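Pliddale Open Day: The Kitchen Table Room

Our group went to the Citano open day in Pliddale in November 2022. There were 48 of us on the bus, and the sign-in sheet at the door had 131 names on it by the time we left. The building is the old Berska warehouse on the river side of town. Parking is behind it and the entrance is up a ramp at the front.

We were split into groups on arrival. Mine went upstairs first, to the room with the kitchen table. It has a white top with dishes and food set out on it, and a black toaster oven at the right-hand side.

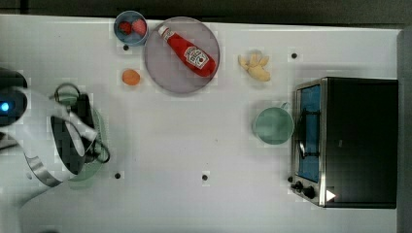
M. Kravchuk
Outings secretary

Most of us collect kitchenware or play food, so we spent longer at this table than the schedule allowed. The dishes are plain and in soft colors: a round gray plate, a light blue bowl and pale green mugs. I had expected brighter things. The mugs have a good open shape and a handle that stands well clear of the side.

The red ketchup bottle lies across the plate, with its white cap toward the upper left and its label facing up. Several people said they would have stood it upright beside the plate. I would have left the plate free for food, but the red does show up well against the gray.

The strawberries are a pair, one a darker red than the other. The small orange fruit got some discussion. Half our group called it an apricot and the other half a peach, and we left it at that.

The layout changes during the day. At one point there was a round pale green bowl over by the black box-like device, and a small cup, blue-gray with a red inside, had been put by the plate.

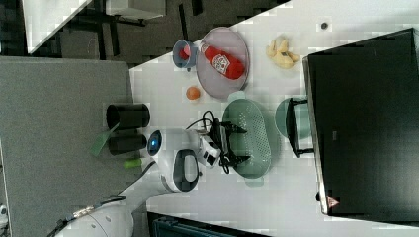 The colander

This was the piece I liked best. It is oval and green, with many small holes, and it takes up a fair part of the middle of the table. I have only round ones at home. An oval one would suit a narrow sink, and I can see it being easier to store on a shelf behind the plates.

A woman in our group wanted to know where she could get one. The desk downstairs had no price list. They took her address and said they would send something in January.

The tools are at the left, by the gray panel. There are two black cylindrical containers, and a green spatula sort of thing sticks out from between them. I would have put the spatula nearer the colander, but it leaves the middle of the table clear. 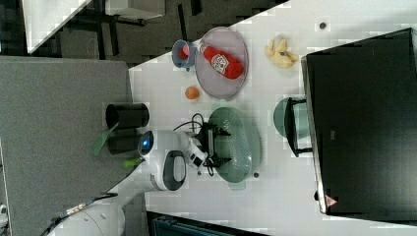 Colander, plate and bottle, with the black containers at left.

After the table room we had coffee on the ground floor. It was $2 a cup, and the line was long. The hall seats 200 and was nearly full for the afternoon talk on storing kitchen goods. The talk was hard to hear from the back. If we go again I would ask for seats near the front, and I would do the upstairs rooms after lunch, when the stairs are quieter.

I went back up before the bus left. The strawberries were in their blue bowl, and there was a green mug to the right of the colander.

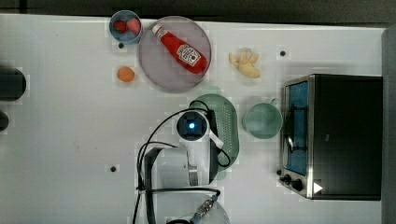
Another member of our group felt the table could have used a few more vegetables, and wrote afterward: "Fruit and ketchup don't make a meal. I'd like to see some carrots and a loaf of bread next time, and a bigger bowl to put them in." I have passed this on to Citano with our thanks.

The bus left at the front ramp and we were home before dark. Anyone who still owes for the fare can pay me at the next meeting.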